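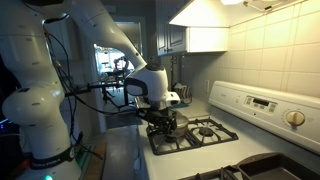 Rear burners are the ones people clean least and use longest, and this week's notes are about them. On a gas stove the back row is where slow things go: stock, beans, a pot of water kept ready. Look at the grate under the metal pot. It is a single piece spanning two burner positions, with an outer frame, bars running in, and raised corners. A grate like that lets you slide a full pot sideways from one burner to the other without lifting it. It also means both burners have to be off and cool before you take the grate out, even if only one of them needs attention.

Course: Household Kitchens, Care and Use
Unit 11: The cooktop
Notes by Oana Hodoroagă, revised 26 May 2020

1. Placing the pot
Set the pot so its base is centered over the burner, not over the middle of the grate. On a shared grate these are different spots, and most students get it wrong the first time. Push down lightly on the rim on each side. If the pot rocks, the grate is not seated or the base is warped. Try a second pot before blaming the grate.

Keep the flame inside the edge of the base. Flame coming up the side heats the handles and wastes gas. Small pans often go better on a front burner, where you can reach them without leaning over anything lit.

2. Taking the grate off
Turn the knobs off and wait 30 minutes after cooking. Lift with both hands, straight up. Put the grate down on a folded towel; cast iron chips enamel sinks.

Soak in hot water with dish soap, then use a nylon brush along the bars and into the corners where they meet the frame. No steel wool on enamel. Dry it fully before it goes back.

3. Burner caps
Lift off the caps if your model allows it. Wipe them, clear the ports with a wooden toothpick, and put each cap back on its own burner. A cap sitting crooked gives an uneven flame, usually tall and yellow on one side. If you smell gas with the knobs off, stop, open a window, leave the room and call from outside.

4. Backsplash
Grease collects low down, behind the rear burners. Wipe that strip when you do the grate. Warm water and soap, then a dry cloth.

For next time
Clean one grate at home and write half a page on what you used and how long it took. Hand it to Nusrat Sarkar at the start of class. Anyone who missed the January session on gas safety should see Rangi Cartwright before using the practice stoves.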